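4.2 Small print on soft packs

Soft film is a wonderful thing to study for anyone who loves print. A carton holds its words flat. A bag bends them, stretches them and catches the light right across the ingredients list, and shoppers still find what they want. We asked people in Somora to look for a single ingredient on 13 snack packs, first laid flat and then held in the hand.

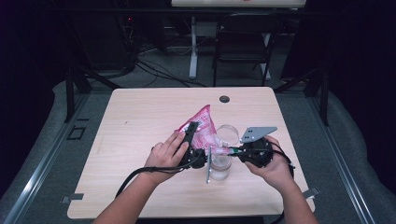
Figure 4. Pink package and clear round containers on a tabletop.

Most readers turned the pack before they started reading. We were delighted by this, as the Cenico reading model assumes a still page and has no place for turning at all. Large type survived creases well. Thin strokes did not, and pink ink on milky film gave the slowest searches of all.
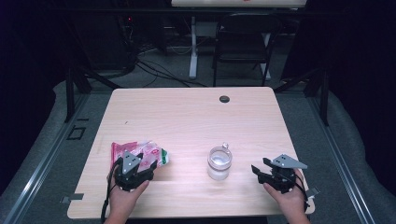
Text by the Zerkotska Print Study Group

The flat condition brought its own surprise. Wrinkles hid short words more often than long ones - a long word usually left enough letters on either side of a fold to be guessed. Eight packs showed this pattern clearly. 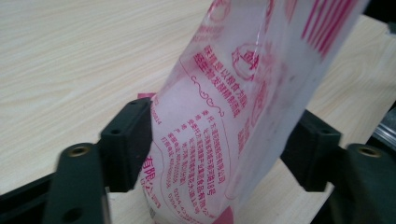 Somora, 2023-08-19

Notes from the second round cover slant. Readers coped with a tilt of roughly 10 degrees with no loss of speed, and the steeper angles are treated in Section 5 together with the Vilela data.

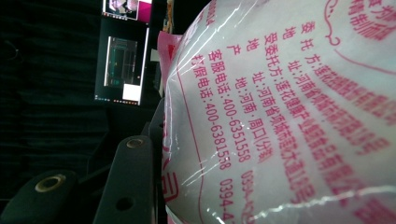 One reader of the draft asked whether glare should be scored apart from creasing, as a shiny flat film can be just as hard to read as a dull wrinkled one. We agree, and the September round will score the two separately.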